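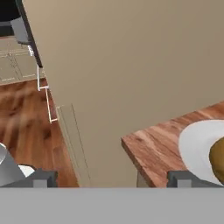
Javovberg, 2024-09-30

Bostetti has released the second hardware revision of its Lobo receive preamplifier, a mast-mounted low-noise amplifier for shortwave and medium wave listening with software defined radios. The new board replaces the input protection, moves the bias tee to the same enclosure as the amplifier and adds a switchable high-pass filter for users who live close to AM broadcast transmitters.

The first Lobo went on sale in December and sold 2,728 units before the company stopped building it. According to Américo Sequeira, who handles the RF design at Bostetti, most of the support mail in that period concerned one fault. Static buildup on long wire antennas was getting past the gas discharge tube and damaging the first transistor. The amplifier kept working after the damage, with much lower gain and a raised noise floor, and many owners blamed their receiver or their coax.

Revision 2 keeps the gas discharge tube and adds a bleed resistor to ground, a pair of low-capacitance clamping diodes and a small series choke. Sequeira said the diodes were the hard part. Clamping diodes placed directly at the input of a wideband amplifier will produce mixing products when strong signals are present, and at night on the lower bands strong signals are always present. The diodes in the new board are reverse biased from the supply rail, so they stay out of conduction until the input voltage is well above anything a normal antenna delivers.

Gain is unchanged at 23 dB across most of the range and drops off gradually at the top end. Users who found this too much with eight-bit receivers can now fit a jumper that inserts a fixed pad after the amplifier. The pad is placed at the output so that it does not add to the noise figure in any meaningful way. It does reduce the level reaching the receiver's converter, where overload usually starts.
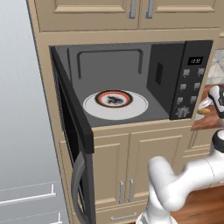 The high-pass filter is selected by a second jumper inside the case and cannot be switched from the operating position. Bostetti considered remote switching over the coax, using a change in supply voltage to drive a relay, and built several boards that way. The relay contacts became unreliable at very low signal currents after a few weeks outdoors – a known problem with contacts that carry no wetting current – and the idea was dropped. Owners who need medium wave reception should leave the jumper in the bypass position. Those who only listen above the broadcast band should enable the filter before the unit goes up the mast.

Power is supplied through the coax at 5 to 12 volts. The regulator on the board is linear and was chosen for low output noise. Receivers with a built-in bias tee can feed the Lobo directly, provided they can supply the full current. The amplifier draws 95 mA, and some inexpensive dongles are rated for less than that. In those cases the supplied injector should be used, together with a linear supply or a battery. Switching adapters will work, but their noise is often conducted along the outside of the coax and picked up again by the antenna. A clip-on ferrite at each end of the feed line helps.

The enclosure is still die-cast aluminum with a gasketed lid. The connectors have changed from SMA to N type on the antenna side, following reports of water entering around the smaller connector. The receiver side also uses N, and an adapter lead to SMA is in the box. Mounting holes are in the same places as before, so existing brackets can be reused.

Dealer Rovwood ran a preproduction batch of 318 boards through its own bench tests over the summer. Two failed. Both had a solder bridge under the output transformer, and the footprint was widened before full production began. Rovwood also asked for a test point on the supply rail that can be reached without removing the shield can, and this has been added next to the injector jumper.

There is no upgrade path for first revision boards. The protection parts sit under the shield and the ground plane has been redrawn, so a retrofit kit was not considered practical. Owners of a first revision unit with the damaged transistor can send it in for repair at the cost of parts and return shipping. A simple check is to tune to a steady medium-strength carrier and switch the amplifier off and on. If the level changes by less than 10 dB, the input stage has probably been damaged. The check should be done with the receiver's automatic gain control turned off, as the meter reading will otherwise mean very little.

The manual now includes a section on grounding, with separate drawings for long wire, loop and active whip installations. It also states that the amplifier must be disconnected before transmitting on any nearby antenna. The Lobo has no transmit bypass, and the new protection is not designed to absorb power from a transmitter at close range.

Revision 2 units can be identified by the N connectors and by a white dot on the lid label. Orders placed with Rovwood are being filled from the new stock. Direct orders from Bostetti will follow once the injector boards are back from assembly.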